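Section 4: Mounting and First Use of the Raketetti Filter Drawer

This section covers fitting the filter drawer between the telescope and the camera, loading a filter, reaching focus and taking calibration frames. Read it through once before you start. If your drawer was supplied as part of the Bedcombe imaging bundle, the T2 adapter is already screwed to the telescope side and you can begin at step 3.

Revised April 20, 2020. This text replaces the February edition, which gave the wrong order for the spacer rings.

4.1 Before you begin

You will need:
The filter drawer body and one filter tray
The spacer ring set
A mounted 2-inch filter
The small hex key from the accessory bag
A blower for removing dust

Work indoors on a clean cloth the first time. The tray screws are short and easy to lose in grass. Leave the telescope's front cap on until you are ready to focus.

CAUTION: Never look at the Sun through a telescope fitted with this drawer. The filters described in this manual are not solar filters and give no protection to your eyes or your camera.

4.2 Attaching the drawer to the telescope

1. Remove the eyepiece, the diagonal and any extension tube from the focuser.

2. Screw the T2 adapter onto the telescope side of the drawer. This is the side with the engraved arrow. Tighten by hand only.

3. Slide the adapter into the focuser until the shoulder rests against the drawtube. Tighten both thumbscrews a little at a time, going back and forth between them, so that the drawer does not tilt.

4. Turn the drawer until the slot faces sideways. With the slot facing down, the tray can slide out when the magnets are cold or dusty.

5. Fit the spacer rings to the camera side, thickest ring first. Consult the table supplied with your flattener or coma corrector for the total distance. Include the thickness of the drawer itself when adding up.

6. Screw the camera onto the last ring. Support its weight with one hand until the thread has fully caught.

Note: A filter in the light path moves the focal point outward by one third of the filter's glass thickness. If your corrector is sensitive to spacing, add a thin ring to make up the difference.

4.3 Loading a filter

1. Pull the tray straight out by its tab.

2. Blow loose dust off the filter. Do not wipe a coated surface unless there is a fingerprint on it, and then only with lens fluid and a fresh tissue.

3. Lower the filter into the tray with the more reflective side facing the telescope. Hold it by the metal rim.

4. Turn the two retaining screws until they just touch the rim. Do not force them – a pinched filter will produce stretched stars in the corners.

5. Push the tray back in until it clicks.

You can mark each tray on the tab with a soft pencil. Ink tends to rub off onto gloves.

4.4 Choosing a target for focusing

Start with a bright star or with the Moon. The edge between the lit and dark parts of the Moon shows craters in strong relief and makes focusing errors easy to see. A full Moon is less useful. The light falls straight onto the surface and there are few shadows to judge by.

If the Moon is low, wait until it has climbed well above the rooftops. Near the horizon the air is unsteady and you may never reach a sharp image, whatever the focuser position. 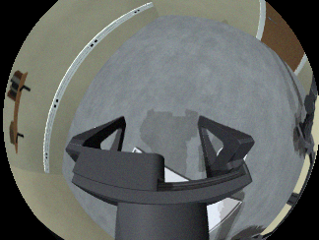 4.5 Reaching focus

1. Point the telescope at the target with the tray empty and the camera running in live view.

2. Set the focuser to the middle of its travel. If the target is a large blurred disk, move the focuser inward first, then outward.

3. Once the image is close to sharp, insert the loaded tray and refocus. Expect to use a longer exposure with narrowband filters.

4. Lock the focuser. Check the image again after locking, as some drawtubes shift slightly.

5. Write down the focuser position for each filter. On the Hrubý motor focuser, our test set-up came to focus at step 3000 with the tray empty. Your own value will depend on the telescope and the camera.

Note: Repeat the check whenever the temperature drops noticeably. Long refractors need this more often than short ones.

4.6 Taking flat frames

Flat frames correct for dust and for the darkening toward the corners. Take a separate set for each filter and do not rotate the camera between the flats and the target exposures.

1. Leave the focuser locked where it was.

2. Place an evenly lit panel over the front of the telescope.

3. Adjust the exposure until the histogram peak sits near the middle.

4. Take the full set, then change the tray and repeat.

4.7 Problems and remedies

Camera does not reach focus: Remove one spacer ring if the focuser is fully in. Add an extension tube if it is fully out.

Bright halo around stars: Turn the filter over in its tray and try again.

Stray light on one side: Check that the tray is pushed fully home. For use near street lamps, the Zusimstead light cover, order number 764, fits over the slot.

Tray is stiff: Clean the slot with a dry brush. Do not use oil or grease. Replacement trays are listed under order number 639.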